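Flicker and glare under corrugated ceiling
August 20, 2025

ezeani_11
Mixed tubes and a centre panel over ribbed sheet. Sizes don't match. Would you swap the lot?

Oter
Yes. One colour temperature throughout, matte diffusers.

Pistora
Disagree. Relamp the wall tube first – glare off the white wall is half the complaint.

Oter
Doing it in 3 stages means hiring the lift three times. 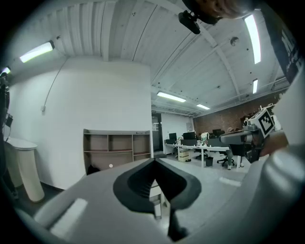
Lighting & Electrical › Ceilings

ezeani_11
The cable down the left wall ends at a small outlet box. I'd leave that run alone and shift the low grey-brown cubbies for ladder access.

Pistora
Fine. Start with the wall tube.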